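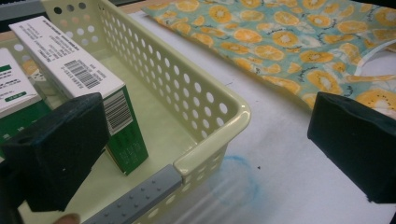
首页 > 居家生活 > 收纳整理 > 浴室与厨房
提问 回答 话题 我的收藏 登录

标签:塑料篮 水垢 发黄 清洁

带孔的塑料收纳篮发黄发黏,怎么洗才干净

栗子壳

家里有八个带孔的塑料篮,都是搬家那年一起买的,牌子是Hastine,浅色的,四壁都是小圆孔。厨房放了四个,装干货和调料,其余的在浴室和洗衣机上面。用到现在,浴室那几个只是有点水垢,厨房的就比较麻烦,摸上去发黏,孔的边缘一圈是黄的,用洗洁精刷过两遍,晾干以后还是黏。

我试过的办法:洗洁精加热水泡半小时,没什么变化;小苏打搓,平的地方有效果,孔里搓不到;牙刷一个孔一个孔刷,刷完一面手就酸了,后面没坚持下去。

想问三件事。一是发黏到底是油还是塑料自己老化了,怎么区分。二是能不能用漂白水,会不会把塑料弄脆。三是有没有不用一个孔一个孔去刷的办法。篮子不贵,但都还好好的,没裂,不太想全扔掉重买。

家里自来水偏硬,烧水壶一个月就要除一次垢,不知道有没有关系。

Ebuka Bassey

先回答怎么区分。拿棉签蘸一点医用酒精,在发黏的地方擦几下,棉签变黄,擦过的地方变涩不黏手,就是油。擦完当时不黏,过几天没碰油烟又黏了,多半是塑料或者添加剂的问题,洗不回来。你说厨房的黏、浴室的不黏,同一批买的,我倾向于是油烟。

油烟放久了会结成一层膜,洗洁精对新鲜油有用,对这层膜作用很小。要用碱性的东西泡。我用的是过碳酸钠,超市里叫彩漂粉或者爆炸盐的那种,看配料表,第一位是过碳酸钠就行。做法如下:

1. 找一个能把篮子整个放进去的盆或者储物箱,没有的话就用浴缸,堵上下水口。
2. 放五十度上下的热水,别用开水,薄的塑料篮遇开水会变形,底会鼓起来。
3. 每十升水放四勺过碳酸钠,搅到看不见颗粒,再挤一点洗洁精。
4. 篮子倒扣着压下去,上面压一个装了水的瓶子,不然会浮起来。
5. 泡两个小时。中间水凉了可以添一次热水。
6. 拿出来用花洒最大的水冲孔的位置,从外往里冲一遍,再从里往外冲一遍。

大部分孔到这一步就干净了。还有残留的,不要用牙刷,用洗奶瓶的海绵刷或者旧丝袜团成一团,整面来回擦,丝袜会陷进孔里一点,比牙刷快很多。

戴手套,开窗。不要和别的清洁剂混在一起,尤其是洁厕灵和含氯的东西。泡的桶不要盖严,它会放气。

漂白水我不建议。它去霉可以,去油不行,浓度高了时间长了塑料会发脆。浴室那几个如果孔里有黑点,那是霉,可以稀释以后短时间用,冲干净就行。

浴室的水垢另外处理,用柠檬酸,一升水放两勺,泡半小时。水硬肯定有关系,洗完不擦干,水点留在孔边上,干了就是一圈白的。柠檬酸和过碳酸钠分两次用,中间冲干净。

以后厨房的篮子尽量离灶台远一点,或者放进柜子。我家放柜子里的一年洗一次就够了。

七里塘的老周

扔了吧,一个没多少钱,你泡一下午水电费加上药粉也差不多了。我去年十二月换的Roltard的,不带孔的那种,湿抹布一擦就完事。带孔的就是招灰,看着透气,干货都是装袋装盒的,透不透气有什么区别。

浴室倒是要带孔的,不然底下积水。

晾衣杆以南

补充两点,都是自己踩过的。

第一,泡之前把篮子上的标签贴纸撕掉。贴纸在热水里会化开,胶糊得到处都是,比油还难弄。已经糊上的,用吹风机热风吹一会儿,再拿食用油抹,放十分钟,用旧银行卡刮,最后用洗洁精洗掉油。

第二,发黄分两种。油黄泡得掉,晒黄泡不掉。我有两个在阳台放了几年的,朝南的一面黄,另一面还是原来的颜色,泡了一整夜都没变。你可以看看黄的地方是不是只在一边,如果四面都黄,而且集中在孔边,那就照楼上的方法泡,应该能下去大半。

洗碗机也可以试,前提是篮子底下标了可以进洗碗机,没标的别放。我放过一个没标的,出来以后口歪了,四个角不在一个平面上,现在拿来装土豆。

洗完要彻底晾干再装东西,尤其是装纸盒包装的。纸盒底下沾了水会发软,过几天一拿就塌。我一般倒扣在晾衣架上放一晚上,第二天再用干毛巾把边沿擦一遍。

浏览 3,913
相关话题:水垢怎么去除 厨房油烟 收纳篮选购
上一篇 下一篇 返回列表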